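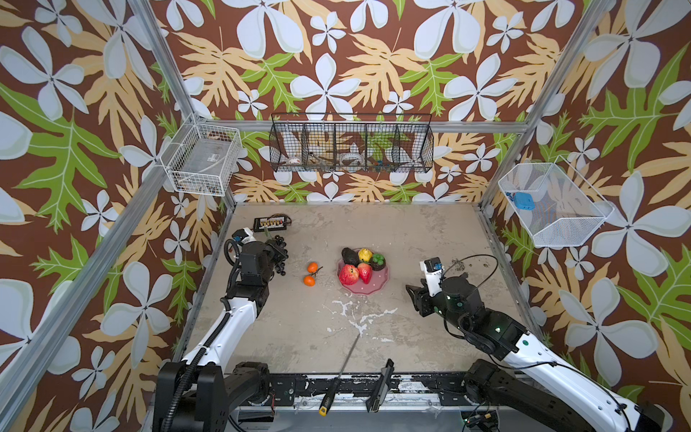
**Demonstration gathering** is the collecting of worked examples from which a learning system is meant to pick up a task. It is the least glamorous branch of robotics and takes up most of the day.

## Method

A person steers a pair of arms through a chore while cameras and joint readings are recorded. One complete go is an *episode*. The Rutetti set, a well-known collection of toy fruit being moved about, holds 1,219 of them, which is more attention than most real fruit receives. 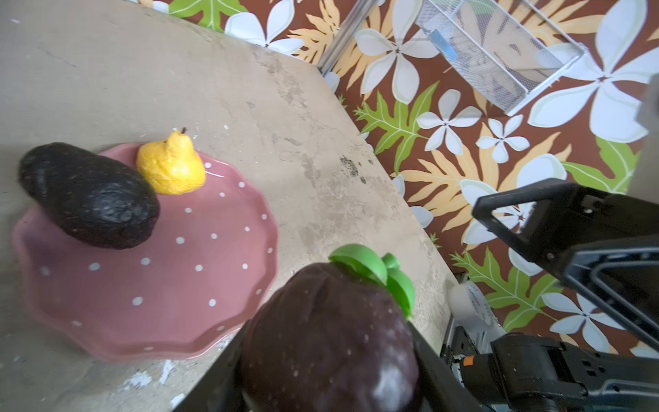 *Wrist view of a toy mangosteen in the gripper, with an avocado and a pear on the plate.*

Episodes are usually recorded in batches of 100, with the objects shuffled between goes. Operators at Parum are limited to 3 batches a shift, a rule brought in after a Wednesday on which 176 episodes were thrown out for what the log calls "sulking".

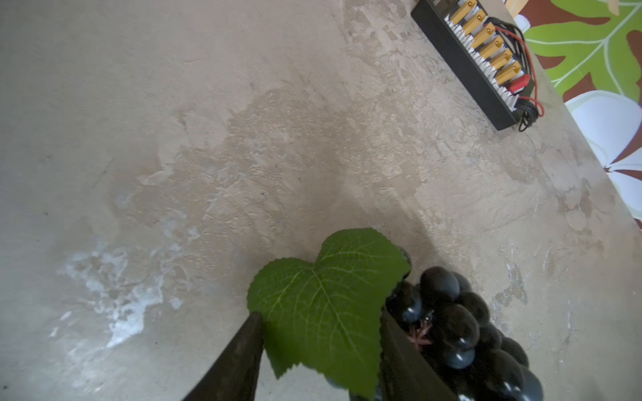 ## Variety

A system shown only one layout tends to learn the layout. Collectors therefore vary the objects, their places and the surroundings. The Huaranga guidelines recommend "lively" backgrounds and leave the matter of taste to the laboratory.
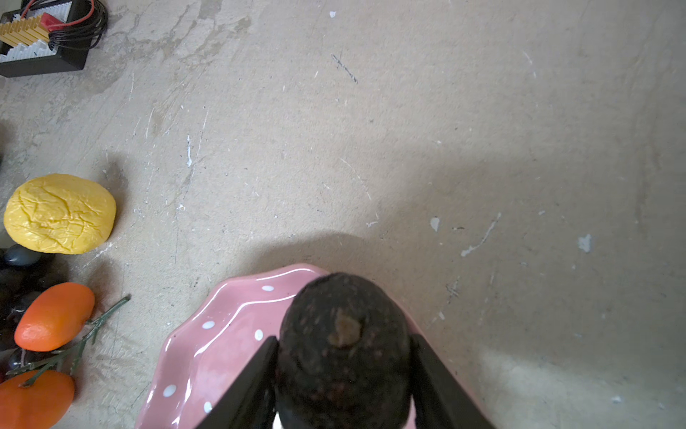 *A dark, pebbled fruit held over the polka-dot plate.*

## Criticism

The rival Kimosura method keeps fumbled grasps, arguing that a learner should see a mistake being put right. Its critics reply that they have plenty of those already.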